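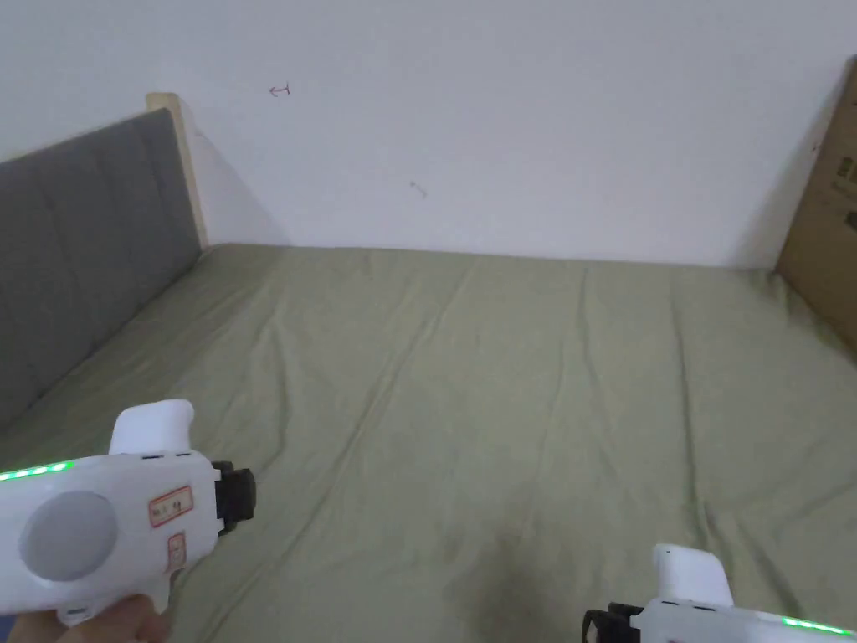

PULIS RELEASES CUTARD 2.0, A PLANNER FOR SHEETS, BLANKETS AND OTHER THINGS THAT WON'T HOLD STILL

Two-hand planning and fabric tracking in one package. Free for small teams. Download open now.

SELPORT, 2018-04-01 - Pulis, the Selport software company, today released version 2.0 of Cutard, its planning and perception package for two-handed work on cloth. New wrinkle tracker, new planner core, new command line tools. The old 1.x line gets bug fixes until June and then stops.

Cutard takes in demonstrations made with a pair of handheld grippers, one per hand, plus video from a head camera, and turns them into motion plans a two-armed robot can run. Beds are the main test case for this release. Large surface, few landmarks, one color edge to edge, folds that move every time a jaw closes on them. Most of what broke in 1.x broke on a bed.

"A fitted sheet gives a tracker almost nothing to hold on to," the company said. "Green all the way across, a few soft creases, then a wall. We rewrote the tracker for that and the rest of the release followed."

WHAT IS NEW

Wrinkle tracker. Version 1.x looked for corners and hems. Fine for towels, poor for a made-up bed where the corners are tucked under. 2.0 follows the creases themselves, as long curves, and keeps an ID on each one for as long as it can be seen. When a crease gets pulled flat the ID is retired. When a new one shows up it gets a new number. No reuse of numbers within a session, which was a common complaint.

Shadow handling. Two grippers held over a sheet throw a dark patch between them, and the old tracker liked to call that patch a fold. The new one keeps a separate shadow layer, estimated from where the tools are and the light in the room. The layer can be viewed on its own in the log player. It can also be turned off, for rooms with very flat light where it only costs time.

Two-hand planner. Left and right are now planned together. In 1.x the left side went first and the right side worked around it, so the right arm did a lot of waiting. The joint planner treats the cloth between the jaws as one tensioned span, with a limit on how hard it may be pulled. The limit is set per fabric. Defaults ship for cotton, jersey and fleece, more to follow.

Background anchors. A plain white wall is bad news for camera pose. Cutard 2.0 will use whatever small fixed things it can find, a pencil mark on paint, a smudge, the line where mattress meets wall, the seams in a padded headboard. Anchors are scored and weak ones get dropped. Users can pin an anchor by hand, or ban one. Banning is useful for anything that might get moved half way through, such as a carton stood against the wall.

Session checker. Runs before processing and reports dropped video, clock drift between left and right tools, and long stretches with one tool out of view. A session that fails is put aside with a one-line reason. The checker can be run on a laptop at the recording site, no network needed.

TEST RESULTS

Pulis ran both versions on the same set of 1000 recorded sessions, all bed work: smoothing, pulling a sheet edge tight, folding back a blanket. Same machine, same settings where the settings exist in both.

- Sessions lost to tracking failure: 41 with version 1.x, 19 with 2.0
- Median planning time per session: down 29 percent
- Memory use: slightly up, becuase of the shadow layer

Of the sessions 2.0 still loses, most involve a hand or sleeve over the lens side of a tool, or a sheet with a busy print. Prints are not solved. The company lists them as a known issue and asks users with striped or floral bedding to send logs.

The full result tables, with the session checker reports, are in the download under docs/results. Raw video is not included.

INTEGRATION WITH TRONCOSO

Cutard 2.0 is the first release to write plans straight to Troncoso, the open plan format Pulis put out last year. A Troncoso file holds the tool paths, the jaw open and close events, the tension limits and a short list of checks the robot should pass before going on to the next step. Plain text, readable in any editor. Diffs work.

Earlier versions wrote a binary file and needed a converter. The converter stays in the package for old data and will be taken out in a later release, date not set.

"People want to open the plan and see why the left jaw closed when it did," the company said. "Now they can. Search for the event, read the line, change the number, run it again."

Robot drivers are not part of Cutard. Any controller that reads Troncoso should work. A small reference player is included for simulation, and it is slow, meant for checking plans and not much else.

FOR PEOPLE WHO RECORD

A few changes to the recording side that will matter to teams already using 1.x:

- Start each session with both jaws in view and facing each other over the fabric. Hold until the start tone. The tracker takes its first tool positions from this pose.
- Status lights on the tools are now masked out before tracking. No need to tape over them.
- Stickers on the tool housings are fine. Leave them where they are for the whole session.
- Left and right must be set in the session file. 2.0 does not guess anymore.
- Head camera calibration from 1.x carries over. Tool calibration does not, and has to be redone once.

The recording guide has been rewritten and is shorter. Feedback on it is welcome, the section on lighting in particular is thin.

WHAT IS NOT IN THIS RELEASE

Duvet covers. Pillowcases. Anything where the cloth has an inside and an outside that both need tracking. Work on layered cloth has started and will be a seperate module. No date promised.

Live planning is also not here. Cutard 2.0 works on finished recordings. A live preview of the wrinkle tracker is included behind a flag (--preview), unsupported, and it drops frames on older graphics cards.

PRICE AND AVAILABILITY

Cutard 2.0 is available for download now from the Pulis website. Linux builds only at launch. A Windows build of the log player and session checker will follow, planner and tracker stay on Linux.

Free for teams of five or fewer and for schools. Paid licenses for everyone else, by the year, same price as 1.x. Current license holders get 2.0 at no charge, old keys work. The Troncoso format and its reader library remain free for any use, commercial included.

Upgrade notes are in the package. Read the part on tool calibration first. Projects saved in 1.x open in 2.0 but cannot be saved back, so keep a copy.

ABOUT PULIS

Pulis writes planning and perception software for robots that handle cloth. The company is based in Selport and sells to laundries, bedding makers and research labs. Its products are Cutard, the planning package, and Troncoso, an open format for two-handed motion plans.

PRESS CONTACT

Pulis press desk, Selport. Screenshots, log player clips and a review license are available on request through the press page of the company website. Please say which operating system and graphics card you have when asking for a review license.

- end -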